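Basket Packers Wanted - Part Time, Vendwood

Preltia is hiring 2 people to sort and pack household items into plastic baskets at our Vendwood site. Shifts are four hours, mornings or afternoons. You will fill baskets from a written list, check them and stack them for pickup. No experience needed. You should be able to stand for a full shift and lift 8 pounds.

Light gray plastic, slotted walls:
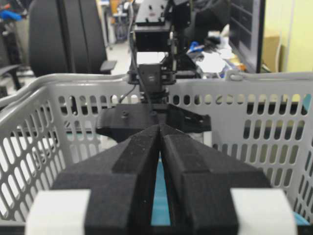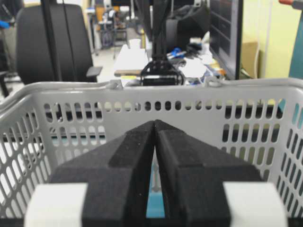
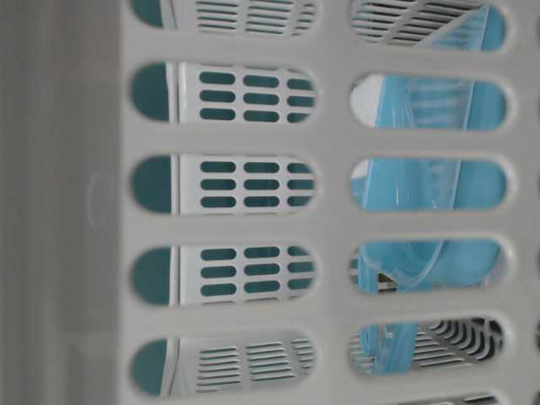 Training is paid and takes one morning. Bring closed shoes and a photo ID. Apply at the front desk, 491 Haworth Road, or leave a message at extension 292 - we call back within the week.

Posted Wednesday, July 13, 2022

Recent listings
Stockroom Assistant - Stanent
Evening Cleaner - Vendwood
Label Checker - Haworth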